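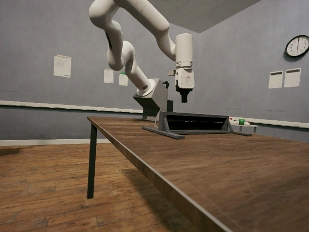

Skorkside – September 24, 2022

Print this page | E-mail this page

About Doherty College

Doherty College is an independent evening school for adults. We teach bookkeeping, English, baking, upholstery and small-engine repair from our building on the Flatamora side of the river, next to the old dairy depot. Most of our students work during the day. Some are retired, and a few come straight from high school.

The college began as a bookkeeping class for farm families in the district. It ran one night a week over winter, and students brought their own ledgers. English classes were added when the cannery at Flatamora was hiring, and the trades courses followed once we had a building with proper power and a loading door.

We now offer 15 courses. Each runs for 14 weeks, with a break at Thanksgiving for the fall term and at Easter for the winter term. Classes start at 6:30 p.m. so that people coming off the day shift have time to eat. The canteen is open from 5:30 and the soup is usually gone by seven.

In the last school year we took 2757 course registrations. Many of these were the same people coming back for a second or third course. Almost 15 per cent were in baking, our largest program and the one with the longest waiting list.

We do not grant degrees. Students who finish bookkeeping can sit the outside exam if they want to, and we will help with the forms. Students in the other courses receive a certificate of attendance and, in upholstery, whatever chair they came in with.

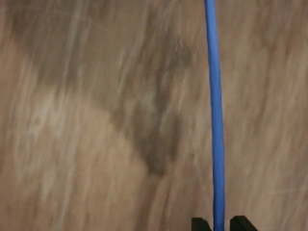 Blue cable, close up.

Fees and support

Fees are set each spring and cover instruction and shared materials. Upholstery students buy their own fabric. If the cost is a problem, speak to the office before registering. We keep a small bursary fund and applications are confidential. English classes are free to newcomers in their first year.

The Ornis Room

Our reading room takes its name from Ornis, the naturalists' club that shared the building before us and left its bookshelves behind. It is open to the public on class nights. There are two long desks, a colour printer and a good collection of field guides, which may be borrowed with a college card.

Getting here

The number 14 bus stops at the front door. Parking is behind the building off Mill Lane – please leave the loading door clear. The main entrance has a ramp, and the accessible washroom is beside the office.

Contact: Doherty College, 2769 Mill Lane, Skorkside | © 2022 Doherty College | Back to top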